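January 14, 2024

Sim bench, Mendomen cell. Short one, have to hand over before lunch.

Went through the pick-and-hold checks with Songül. Old habit in this group: someone tunes grip force in sim until the part stops slipping, then copies the number straight to the real cell. No more of that. From now on the sim value goes in the log as a sim value, own column, and the real one gets measured at the fingertips with the gauge. Ozan wants both signed. Fine by me.

Rules as agreed so far:
- first run of any new program at reduced speed, one person on the enabling switch, nobody else inside the tape
- payload and center of mass entered before the arm moves, gripper included. Kocabaş file still had it at zero!!
- no hold test ends with a drop. Lower, open, retreat
- protective stop = write it down, even if you think you know why. Time, program name, joint that tripped
- 10 clean cycles before anyone raises speed. A stop resets the count

Log for the Stoditz job is at 194 entries and 2 of them have no initials. Songül chasing.

Open: the hold pose. Folded wrist-down looks tidy but I dont trust it near the joint limits, want a margin written into the sheet and not left to taste. Zatar sheet has a margin line we could borow. Also who owns the sheet when Ozan is away in May?

Cube hold, sim, folded pose:

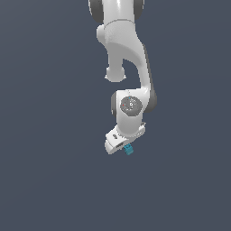

Can a program that passed in simulation skip the reduced speed run on the real cell?

Every new program gets the slow run first, sim pass or not, and the 10 cycles start after it.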